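Wusham Brings Yellow-Flowering Table Plants to Shared Workrooms in Trondoton

TRONDOTON, 20 October 2018 – Wusham, the supplier of potted plants for offices, schools and studios, is adding a line of small yellow-flowering plants made for tables where people work with their hands. The line is called Ragnarsson and goes on sale today in the Trondoton store and through the company's order desk.

Ragnarsson plants come in white pots, either square or round. They can be bought as living plants or as artificial ones, and the two kinds are sold at the same pot sizes so that a customer can mix them in one room. All of the plants in the first release have yellow flowers. Other colors will follow in January.

The line was worked out with Clultix, which rents out shared workrooms in Trondoton. Clultix took 100 plants ahead of the public release and placed them in its rooms over the summer. The people who use those rooms were asked to move the plants wherever they liked, to leave them where they were, or to put them back on the shelf by the door if they got in the way. Clultix staff wrote down where each plant ended up at the end of the day.

"Most plants for offices are sold for the floor or the windowsill," said Yến Mai, who manages the range at Wusham. "People kept asking us for something that could sit on the work table itself, next to whatever they had out. We had small plants, but the pots were wrong for that. They tipped when someone pulled a cable, or they were so wide at the bottom that they took up the space of a laptop. So we started with the pot and went from there."

The square pot has smooth sides that taper slightly and a light gloss. It is the smaller of the two and is meant for the middle of a shared table. The round pot is a straight cylinder and is the better choice for the back edge of a table or a shelf, where it can stand against a wall or behind equipment. Both pots are closed at the bottom, and the living plants are delivered in a liner that lifts out for watering.

Wusham chose yellow after showing 1,094 customers a card with five flower colors and asking which they would want on a table at work. Yellow came first. It was chosen more often by people working in rooms with light wood tables and pale walls, which describes most of the rooms at Clultix.
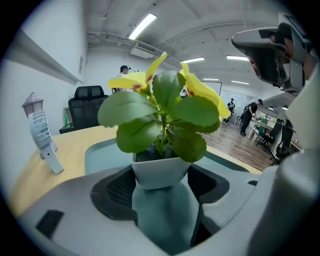
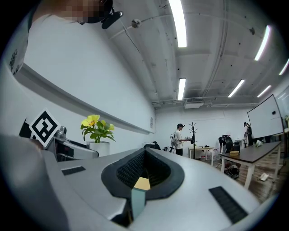 Yellow flowers and green leaves in a white pot: the square pot in the first photo, the cylindrical pot in the second.

The company says the plants held up well in the Clultix rooms. Of the 100 plants placed, the greater part were kept on the tables, and the shelf by the door was used mostly for the round pots when a group needed the full length of a table. Two of the square pots were knocked to the floor during the summer. One chipped at the rim and was replaced.

Mỹ Lại, who runs the workrooms for Clultix, said the plants changed how people left the tables at night.

"We have a rule that the tables are cleared by closing time, and it has always been a rule we have to repeat," she said. "With a plant in the middle, people seemed to put their things away and slide it back to its place. I can't tell you that the plant did it. But I walked through in the evening with my list and I had less to write down."

She said the rooms are used by many kinds of groups and that the tables see hard use. Some groups bring tools and parts, some bring paper and paint, and some only bring computers. Clultix did not want plants with thorns, strong scent or sap, and it did not want pots in dark glass or bare clay.

"White pots show the dust," she added. "I was against them at first. Then again, if I can see the dust I can wipe it off, and it takes a minute with a damp cloth."

Living and artificial

Both kinds of plant are sold under the same name, and the label on the bottom of the pot says which kind it is. Wusham expects offices with windows to order mostly living plants. Rooms with no daylight, or rooms that stand empty for weeks at a time, are better served by the artificial kind.

The living plants need a bright spot out of direct midday sun. Water them when the top of the soil feels dry, pour off what collects in the pot after half an hour, and pinch off flowers that have faded. A plant that has stopped flowering can be returned to the Trondoton store and exchanged for one in bloom at a reduced price. The exchange is open to any customer who still has the original liner.

The artificial plants have a dark filler at the rim in place of soil. They should be dusted with a soft brush. The leaves and flowers should not be washed in hot water, and the plants should be kept away from heaters and soldering stations.

"We went back and forth on whether to put the two kinds side by side in the store," Yến Mai said. "Some of my colleagues wanted them on different floors. I think customers know what they need. A person with a dark meeting room doesn't want to hear from us that they should get more light in there. They want a plant that looks right on the table on the day of the meeting."

What customers can order

The plants are sold singly and in room sets. A room set has a plant for each table plus one spare, and the customer picks the mix of square and round pots. Sets can be delivered and placed by Wusham staff anywhere in Trondoton. Placement is included in the price of a set and takes less than an hour for most rooms.

Wusham has 1,865 Ragnarsson plants in stock for the release. Of these, 865 are artificial and the rest are living plants raised by growers who already supply the company. Single plants can be taken home from the store the same day. Room sets are packed to order and go out within a week.

Each plant is packed in its own carton with a cardboard collar around the stem. The collar is cut so that it can be folded flat and kept, and Wusham suggests keeping it if the plant is likely to be moved to another building. Customers who order a set can ask for the cartons to be taken back after delivery.

A separate mat can be ordered for tables with an oiled or waxed finish. The mat is soft, fits under either pot and is sold in gray and off-white. It is left out of the room sets unless the customer asks for it, as many shared tables already have a work surface or a cutting mat laid over the wood.

The January colors

The second release will add white and orange flowers in the same two pots. Wusham will also bring out a third pot, lower and wider than the first two, for round tables in break rooms. Clultix has agreed to take the new plants into its rooms before they reach the store, and it will again write down where they end up.

The company has no plans for larger Ragnarsson plants. Customers who want plants for the floor are pointed to the existing range, which stays as it is.

"I've been asked twice this week for one you could put in a lobby," Yến Mai said. "We have lobby plants. These are for the table."

Mỹ Lại said Clultix will keep the plants from the summer and has ordered room sets for the two workrooms that did not have them. Groups that rent a room may ask for the plants to be taken out before they arrive. So far one group has done so, for a weekend when it needed every table pushed against the wall.

Seeing the plants

The full line is on display on the ground floor of the Wusham store in Trondoton, on tables of the same height as the ones used in the workrooms. Staff can show how the liner lifts out and which pot fits a given table. Customers planning a larger order are welcome to bring a floor plan or a few photos of the room.

Visitors who would like to see the plants in use can ask at the front desk at Clultix. Visits are possible when the rooms are not rented, and the desk will say which rooms are free.

About Wusham

Wusham sells potted plants, pots and plant care for workplaces. It delivers, places and exchanges plants for offices, schools, studios and shared workrooms in and near Trondoton.

About Clultix

Clultix rents out furnished workrooms by the day, week or month. Its rooms come with tables, chairs, shelves and storage, and are used by small firms, clubs and classes.

Press contact

Yến Mai, Wusham, Trondoton
Pictures for print and sample plants for review are available on request.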